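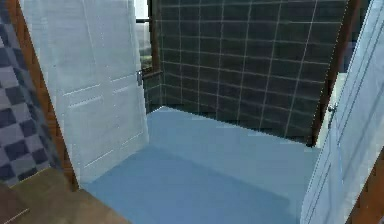
Thu 8 August

Today I decided the matter of the language exam. I will register for the March session and not wait one more year. The fee is 188, and I have put the money in the envelope already so that I can't spend it on something else.

I studied two hours before breakfast. My list has 2,000 words now, but many of them I only recognize and cannot use when I speak. The articles are still my biggest trouble. I wrote a letter to the school in Clurnau for practice, and in 10 sentences I corrected "the" four times, and then I put it back twice.

In the afternoon I took the bus to Mernau for the conversation group. We were only five people because of the holidays. The topic was childhood games, and I spoke longer than usual. I forgot the word for "marbles" and had to explain it with my hands.

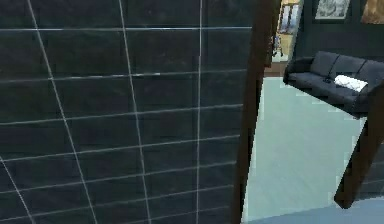 Cameron Rutherford told me afterwards that I should stop learning from lists and read one short story each week, even a bad one, and that the articles would come by themselves if I read aloud. I am not sure about this. My teacher in Clulow always said the opposite, and I passed her test with 100 points.

Still, I borrowed a thin book from the shelf there. I read six pages in bed, aloud but quietly. Tomorrow I must call about the registration before noon.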